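Speaker notes: Black is not empty. Light and dark on a small stage
Ye-seo Jeon, Flurnthorpe Amateur Stage Evening, Nov 9, 2022

Slide 1. Title

Good evening. Wait for the door to close. Say thank you to Na-rae Ko for the invitation and to the Flurnthorpe Players for the tea.

My name is Ye-seo Jeon. I have made the lighting for small theatre groups for 16 years, first in Daegu and now here. I never worked in a big theatre, so please do not expect advice for big theatres. I speak tonight about halls with a low ceiling, few lamps and a curtain that somebody's aunt has sewn.

Ask: who has a black curtain at the back of the stage? (Hands. Probably most.) Who has chosen it? (Fewer hands. Give them a moment to laugh.)

Slide 2. What I want to talk about

I want to talk about the dark part of the stage. When we plan the light, we draw circles on paper, and each circle is a place where light falls. All the paper between the circles we leave white. But on the stage this white paper is the dark, and the audience looks at it for two hours.

Do not read the slide aloud. They can read it.

Slide 3. My first mistake

Story of the fisherman play. Keep it short.

In my second year I lit a play about two brothers on a boat. I had six lamps and I was very proud of them, so I used all six in every part. The director, Sang-wook Koo, sat in the last row at the rehearsal and did not say anything for a long time. Then he asked me, "Where is the sea?" I said that there is no sea, there is only a curtain. He told me to switch off four lamps. Then I could see that the stage had become much wider. The curtain was the same curtain, but the eye could not find it any more.

Pause here. Drink water.

Slide 4. Three kinds of black cloth

Pass the samples along the rows, and ask to have them back at the end. (Last time I lost the velvet.)

Cotton velvet is heavy and expensive and takes the light very well. It must hang with the pile going down, or it looks grey from the front. If you sew two pieces together in different directions, everybody will see the join.

Wool serge is flat and strong. It is what I would buy with my own money. It can be folded and put in a cupboard and it will forgive you.

Polyester from the market is cheap and it shines. From the side it looks nearly silver. If this is the only cloth you have, hang it with many folds, use twice the width, and never put a lamp close to it. Please check also the fire certificate of any cloth before you hang it. Ask your hall for the rules, they are different from place to place.

Slide 5. Light that comes back

This is the difficult part, so speak slowly.

You point a lamp at the actor. Some light stays on the actor, the rest continues to the floor, and from the floor it goes up again and arrives on your black curtain. In our hall the floor was varnished pine, yellow like butter, and it gave us a warm cloud on the curtain in every scene, also in the prison.

What helped us:
A dark floor cloth, even a thin one.
Lamps placed higher, with a steeper angle, so the light lands near the feet of the actor.
The actors standing at least two metres in front of the cloth. They will not do it in the first rehearsal. Put tape on the floor.

Slide 6. One thin line

If everything behind the actor is equally dark, he becomes a paper figure. The audience cannot judge how far it is from him to the back. Give them one thing to hold with the eye. It can be the edge of a door, the back of a chair, a pipe. It does not need its own lamp. Often it is enough to turn it a little until it catches something.

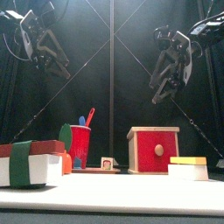 Black backdrop, with a soft grey glow near the top and a thin line of light on the pole.

Stay on this slide while I talk about the glow. Let them look first.

A soft grey glow on the cloth is not always a fault. For a night outdoors I like it very much, low and cold. For a room I do not want it, because a room has a wall and a wall does not fade upwards. So the question to ask in rehearsal is: did I decide this grey, or did it come by itself?

A vertical line is the strongest one you can use. It tells the height of the place. A horizontal line tells the width, and it is more calm. In the fisherman play, when we did it again, Min-kyu Ryu hung a single rope at the back, and I gave it a little light from the side. People told me afterwards about the mast. There was no mast.

If somebody asks about painting the line on the cloth: it does not work well. The paint is flat and stays the same when the lamps change.

Slide 7. The rehearsal in the dark

We do this with every group now and I recommend it. It takes 15 minutes.

Everybody sits in the audience seats. All lamps off, also the working lights, also the telephone in your pocket. The green exit signs stay on, always. Wait until the eyes are ready. Then one person says aloud what is still visible on the stage. It will be more than you think. In the Ravetti hall it was a white fire bucket. In the Anari school it was the shoes of the pianist, and after this he wore other shoes.

Write down each thing. Cover it, move it or decide to keep it.

Slide 8. What a small budget can do

I was asked to say something about money. Na-rae will be angry if I forget.

First buy cloth. After cloth, buy clamps and good cable. Only then buy lamps. Groups usually do it in the opposite order, my group also. A borrowed lamp is easy to find, and a borrowed curtain has always the wrong height.

Gaffer tape: matt black, not the shiny one.
Barn doors for the lamps you have already. If there is no money, black foil, made for hot lamps. Kitchen foil painted black is not the same thing, please do not do it.
A dimmer that goes down smoothly. Old ones jump at the end, and the audience notices the jump more than the whole sunset before it.

Slide 9. A word for the actors

Lighting people complain that actors do not find their light. I complained too. Then Ro-un Seo, who played the younger brother, asked me to stand in his place and say his text. I had the lamp in my eyes and in front of me was only a black hole, with coughing inside. I forgot the text and I forgot also my feet.

So tell the actors where the dark begins. Walk with them to the edge of it. Let them put the hand in the light and take it out again. Mrs Nkosi from our group does this before every performance, with her eyes closed, feeling for the warm side.

Slide 10. Questions

Likely questions and my answers:

LED or old lamps? I use both. LED saves money and the back row is less hot, but try the skin colours first.

Can we use dark blue cloth? Yes, for dance especially. It shows dust less than black.

How to clean velvet? With a soft brush, downwards, while it hangs. Do not wash it, the fire treatment can go out with the water.

If there is time, show the two photographs from the August performance and ask which one they would like to sit in front of. If there is no time, leave them out and go directly to the tea.

Collect the samples. Count the velvet.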